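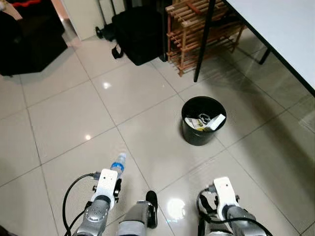

Search stories Go

Bootlegger's ledger goes public in Ollden after decades in a bank box

12/14/25

OLLDEN – A payoff book kept by the Lamureck rum ring is open to the public as of this morning. 1122 entries, five years of them, nearly all in the same cramped handwriting. Names, gallons, dollar amounts. Bribes too, marked with a small cross in the margin.

The county archive put scans of every page on its website shortly after 9. Site was down by 10. Back up now, but slow.

Historian Narendra Maurya spent most of the year on the book and says it settles an old argument about who ran liquor into Ollden during Prohibition. Local legend always gave the credit to river pirates. The ledger gives it to a freight company, Kulent, which hauled ice and feed by day and had its own warehouse behind the rail yard.

"They had an accountant," Maurya said by phone. "A good one. He wrote down the price of the rope."

41 people are named in the book. Seven were on the public payroll at the time, among them two judges and a deputy fire chief. Maurya says none of the seven was ever charged. The families were contacted in October, before the release, and one asked for a delay. The county said no.

There was one trial, in Lamureck, and it went nowhere. A driver testified for most of an afternoon, then took it all back the next moring. Jury was out less than an hour. The driver left the state and does not turn up in any later record Maurya could find.
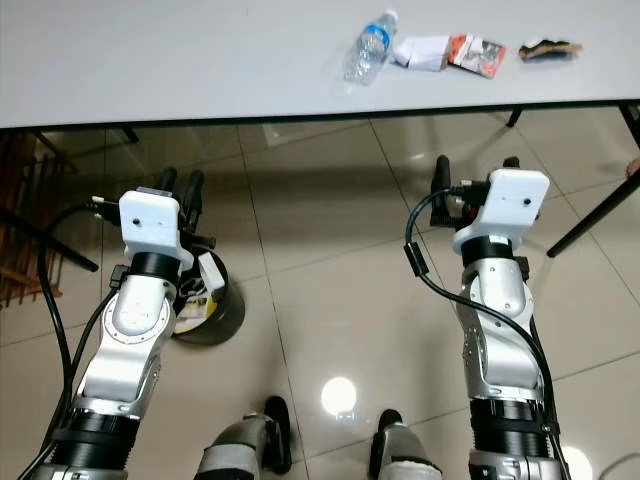

What's still missing

The last pages. Somebody cut them out close to the binding, with a blade by the look of it, and the stubs show ink. Maurya thinks they cover the winter the warehouse burned, when a night watchman died and the ring more or less stopped doing business. No proof of that yet. The bank has no record of who opened the box or when.

A second book may exist. Several entries say "see other," with a page number that doesnt match anything in this one.

Talk and viewing

Maurya speaks at the archive reading room this week, free, seats first come. The original ledger will be out under glass until the end of the month. Talk gets repeated in the back room at Sầm, the restaurant on the old warehouse lot, date to be set.

Get local history and crime stories in your inbox. Sign up for our newsletter.

Contact us | Copyright, all rights reserved | Back to top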